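4. 木製天板のお手入れと再塗装

4.1 適用範囲
本章は、テーブル「Plullik」シリーズのうち、オイル仕上げの木製天板を対象とします。ウレタン塗装の天板については第5章をご参照ください。仕上げの種類は、天板裏面の銘板に記載されています。銘板が読み取れない場合は、作業を行わず、Jaltixお客様窓口までお問い合わせください。

4.2 日常のお手入れ
(1) 柔らかい乾いた布で、木目に沿って表面のほこりを拭き取ります。
(2) 汚れが残る場合は、水に浸して固く絞った布で拭きます。
(3) 直ちに乾いた布で水分を拭き取ります。
(4) 油汚れには、中性洗剤を水で薄めたものを布に含ませて使用し、その後、水拭きと乾拭きを行います。

注意
・シンナー、ベンジン、アルコール、漂白剤、研磨剤入り洗剤は使用しないでください。変色や仕上げの剥離の原因となります。
・化学ぞうきんを長時間接触させたまま放置しないでください。
・スチームクリーナーは使用できません。

4.3 使用上の注意
冷たい飲み物を入れた容器は、コースターまたは敷物の上に置いてください。結露した水分が天板に長く触れると、輪状の跡が残ることがあります。熱い鍋ややかんを直接置くことも避けてください。ゴム製またはビニール製のマットは、成分が木部に移行するおそれがあるため、敷いたままにしないでください。

淡色の天板は、光の影響による色の変化が比較的目立ちます。直射日光の当たる場所への設置は避け、卓上の置物は定期的に位置を変えてください。

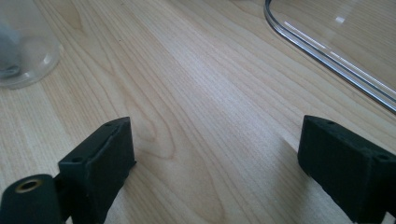

図4-1 淡色の木製天板。細かな木目が斜め方向に見える。

木目の出方や色調は、天板ごとに異なります。節、色むら、濃淡の差は天然木の特性によるものであり、交換の対象とはなりません。お手入れの際は、必ず事前に木目の方向を確認し、布および研磨紙をその方向に動かしてください。

4.4 再塗装の準備
表面にかさつきが見られる場合、または水拭き後に水分が染み込むようになった場合は、再塗装を行ってください。以下のものをご用意ください。
・専用オイル「Tondard 306」
・研磨紙(320番)
・毛羽立ちのない綿布 3枚
・ゴム手袋
・養生シート

作業は換気の良い場所で行い、周囲に火気がないことを確認してください。

4.5 再塗装の手順
(1) 卓上のものをすべて取り除き、床に養生シートを敷きます。
(2) 4.2の手順に従って汚れを落とし、天板を完全に乾燥させます。
(3) 研磨紙で表面を木目に沿って軽く研磨します。角の部分は削れやすいため、力を加えないでください。
(4) 研磨粉を乾いた布で完全に除去します。
(5) 目立たない箇所にオイルを少量塗布し、色の変化を確認します。
(6) 綿布にオイルを含ませ、木目に沿って薄く均一に塗り広げます。
(7) 40分間放置した後、表面に残った余分なオイルを別の綿布で拭き取ります。
(8) 翌日まで乾燥させ、必要に応じて(6)と(7)を繰り返します。塗布は2回までとしてください。

注記:オイルの拭き残しは、べたつきの原因となります。(7)の工程は省略しないでください。

警告
オイルが付着した布は、自然発火するおそれがあります。使用後は速やかに水に十分浸し、お住まいの自治体の定めに従って処分してください。丸めたまま、または重ねたまま放置しないでください。

4.6 跡や傷の補修
浅い輪状の跡は、4.5(3)の研磨と再塗装により目立たなくなる場合があります。一部分のみを強く研磨すると色の差が生じますので、天板全体を均一に仕上げてください。

小さなへこみは、次の手順で補修できることがあります。
(1) へこみの上に、固く絞った白い綿布を置きます。
(2) 低温に設定したアイロンの先を、布の上から数秒間当てます。
(3) 布を外し、木部を十分に乾燥させます。
(4) 改善が見られない場合は、もう一度のみ行います。

割れ、反り、接合部の緩みが認められた場合は使用を中止し、Niskanenサービスセンターに点検をご依頼ください。ご依頼の際は、銘板の製造番号とご購入時期をお知らせください。

4.7 保管
長期間使用しない場合は、天板を清掃して乾燥させ、通気性のある布で覆って水平に保管してください。暖房器具や空調の吹き出し口の近く、湿気の多い場所での保管は避けてください。

本章 改訂日:2023年7月9日
編集責任:Orysia Kravchuk(Jaltix 技術文書課)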